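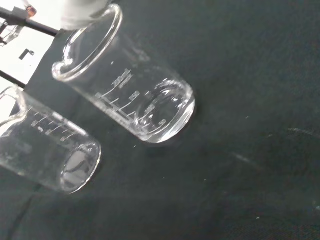 Wrist view: two beakers lying on their sides on the dark cloth.

Wunine: tabletop handling of clear glassware

Data card and README
Last updated 20/08/2018

Wunine is a collection of teleoperated robot demonstrations with small glass beakers. A person drives the arm, two cameras record, and every episode is one short job from start to finish: stand a beaker up, lay it down, move it next to another one. We recorded it in the bench room at Washolm for training and testing policies that learn from demonstration, and we're really happy to have it out of our own disks and into yours.

Glass is a wonderful thing to learn on. The cloth shows straight through the wall of a beaker, so most of what a camera gets is a rim, a base, a few highlights and the printed graduation marks. Move the wrist a little and all of the highlights move too. Our first policies, trained on blocks and mugs, would reach confidently for the brightest reflection and close on air. We wanted a set where the model has to work out where the glass is, over and over, with very little else on the cloth to lean on.

What is in it

Total episodes recorded: 1109
Training split: 715
Test split: 377
Held back: the remainder, kept out of both splits (see Known problems)
Frame rate: 30 frames per second, both cameras
Views: one wrist camera, one fixed camera
Other signals: joint positions, gripper opening, operator commands, one timestamp per frame
Language: one written instruction per episode, in English

Tasks

Stand up. A beaker starts on its side and ends upright. The operator may take it by the wall or by the rim, and both ways are well covered. Spout direction at the start is random.

Lay down. The same job backward. It looks easier than it is! A beaker let go too early rolls in a curve around its own base, and the good demonstrations keep hold of the glass until it has settled.

Bring together. Two beakers start apart and end side by side, both upright. The instruction says which one moves.

Turn the spout. One upright beaker is rotated until its spout faces the direction given in the instruction. This is the smallest task in the set and probably our favorite.

Nothing is poured in any task. There is no liquid in Wunine. We talked about adding a pouring task and decided it deserves a set of its own.

How an episode is recorded

1. The recording program, Clerora, picks a task and a start layout and shows them on the operator's screen.
2. The operator sets the beakers out by hand to match, then steps back from the table.
3. The arm goes to one of its saved start poses. The pose changes between episodes, so the first wrist frame can show nearly anything.
4. Recording starts with a foot pedal. The operator drives the arm with a handheld controller and watches the real table, never the camera feeds.
5. A second press ends the episode. The operator marks it as done, failed or spoiled before the next layout comes up.

Failed episodes are kept and labeled. If a beaker slips and the operator catches it and carries on to a good finish, that episode counts as done and gets the extra tag "recovery." Please don't throw those away. They turned out to be the most useful part of the training split for us, and a policy that has never seen a beaker roll has no idea what to do about one.

"Spoiled" means something outside the task went wrong: the pedal was pressed twice, somebody leaned into the view, the arm was stopped from the emergency button. Spoiled episodes are in neither split.

Cameras

The wrist camera is small and sits close to the glass. You get a lot of detail there, down to the printed numbers on the side of a beaker when the angle is kind, and you also get blur, odd crops and objects that leave the view completely halfway through a reach. The fixed camera sees much more of the table. Beakers are small in it, but it holds still, and it is the view to use for checking whether a job really ended the way the label says.

We left the edges of the fixed view alone. The equipment at the side of the cloth stays in, cables and all. If your model needs a tidy background, mask everything off the cloth, but try it without the mask first. Ours did fine.

The cloth is taped to the table. It still has folds and creases, and they shift a bit whenever it is taken off and put back. Small white specks turn up on it as well. We chose not to edit any of this out of the frames. A crease catching the light can look surprisingly like the edge of a beaker, and learning the difference is half the fun.
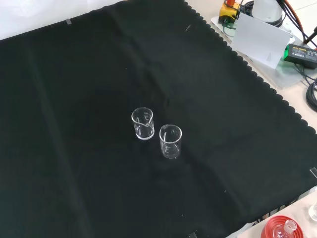

Folder layout

wunine/
 train/
 test/
 tasks.csv
 layouts.csv
 calibration/
 README.txt

Each episode folder holds wrist.mp4, fixed.mp4, signals.csv and label.json. The row number in signals.csv matches the frame number in both videos. tasks.csv lists the instruction text for each episode, and layouts.csv gives the start layout that was shown to the operator. A layout is the request, so expect the real beakers to be a finger's width off from it now and then.

Calibration files are given per recording block. Always read the block number from label.json and load the matching file. The fixed camera was bumped between blocks more than once, and using the wrong file will give you beakers that float beside the table.

Splits

The split was made by layout. No start layout appears in both train and test, although the tasks and the glassware are shared. If you want a harder test, hold out a whole task from training. "Turn the spout" is a nice choice, and we would love to see someone get decent numbers on it without any direct examples.

Please report done rates per task. One overall score hides a lot, as stand up and lay down make up most of the set.

Labels

Every label was set by the operator and then checked by a second person against the fixed view. Where the two disagreed, they watched the wrist video together and settled it. An upright beaker with its spout pointing the wrong way counts as done for stand up and as failed for turn the spout, so don't carry labels over from one task to another.

Known problems

- The held back episodes have gaps in the joint signals. The video is fine. We may release them later as a video-only extra.
- Wrist exposure was left on automatic. When bright background comes into view, the cloth goes darker for a few frames and thin rims can vanish.
- Operators got better with time. Early episodes are slower, with more small corrections. The recording order is in label.json if you want to weight for it.
- The lighting hardly changes. Do not expect a policy trained only on Wunine to hold up next to a sunny window.
- Gripper opening is the commanded value in the first recording block and the measured value in all later ones.

What it is good for, and what it isn't

Good uses: imitation learning, grasp prediction on clear objects, pose estimation with two views, predicting whether an episode will end well. We have also had a great time using it to test depth methods, all of which get something wrong in a different and interesting way.

Poor uses: anything with liquids, anything to do with safe handling of chemicals, and anything where breaking glass would hurt someone. The arm in these episodes moved slowly, with a person beside the stop button. Keep that in mind before you play a policy back at full speed.

Changes since the March release

Timestamps now come from one clock. Test layouts that had near twins in the training split were moved. Instructions were respelled so that each task has several wordings.

Getting help and giving credit

Wunine is free for research and teaching. Cite it as: Polishchuk Bench Group, Wunine, Washolm. If you find a wrong label, send us the episode number and what you think it should say, and we'll put the fix in the next version. Results are very welcome too, failures included. Videos of a gripper confidently missing a beaker will be watched by the whole group.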